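Kelechi Nwosu has mended computers in Fembridge since he left school, and for most of that time he did it on his mother's kitchen table. He now runs a repair shop on the old market street, between a baker's and an empty unit. We spoke by phone on February 13, 2021, while the shop was closed to walk-in customers and taking machines at the door.

He says the past year has changed what people bring him. "It used to be mostly laptops with cracked screens. Then the schools shut and everyone went up into the loft and came down with a desktop they'd forgotten about. They wanted to know if it would still do."

Most of them would, he says. Nwosu charges a flat fee to look at a machine and tells the owner what he thinks before doing any work. He prefers desktops, which are quicker to open and easier to find parts for. "A tower that worked when it was put away will usually work when it comes out. The clock battery will be dead, and the fan will be full of fluff. You clean it, you put a new drive in, and it goes off to do someone's maths homework."

A new drive is the change he recommends most often. Memory comes second. He is less keen on changing processors in older machines, and has talked several customers out of it. "They've seen a chip for sale cheap and they think it's a bargain. Then you look at the board and it won't take it, or the maker never put out the update it needs. I'd sooner say so on the doorstep."

The shop is a two-person business. Valentina Barrientos joined him three years ago from a phone shop in Visow and looks after the bookings, the stock and all the data recovery. She keeps a shelf of drives waiting for their owners to decide whether the photographs on them are worth the price. The dearest job she has taken on cost the customer £300, and she says he paid it without a word.

"People are embarrassed about backups," she says. "They come in already saying sorry. I don't tell them off. I sell them an external drive and show them how to use it, and I write the steps on a card."

Spare parts have been harder to get than either of them expected. Graphics cards are the worst, but power supplies have been short too, and a basic one that she used to buy for £25 was £69 when she last looked. They have started buying old office machines from a dealer in Gaete and taking them apart for what is inside. Nwosu puts the stock at around 80 cases, kept in a lock-up behind the shop. He would like fewer.

He learned the trade from Pascual Henríquez, a retired television engineer who lived two doors down and let him sit in on jobs. Henríquez made him draw where every screw had come from before he was allowed to take out the next one. Nwosu still does this with laptops, although he uses a magnetic mat now and writes on it in marker pen.

There have been mistakes. He once fitted a board without the spacers behind it and lost the board and a customer on the same afternoon. He has also bent the pins in a processor socket, twice, both times late in the evening. "I don't do sockets after tea any more. They go on the list for the morning."

He hopes to open the door properly again in the spring, and to run a Saturday class for people who want to fit their own drives.

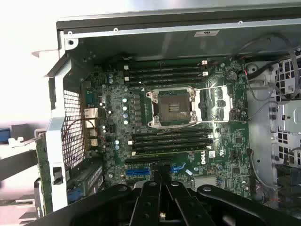
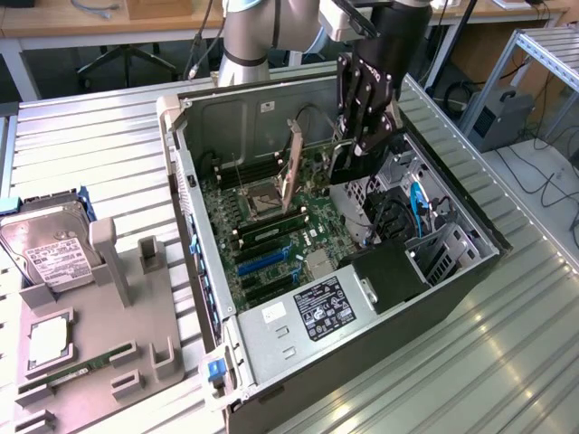
What should someone check before spending money on an old desktop?

"Find out what it can take," Nwosu says. "Get the model number off the case and look up the most memory it supports and which drives will fit. Then think about what you want it for. If it's letters, email and video calls, a new drive is probably enough. If you want to play new games on it, keep your money."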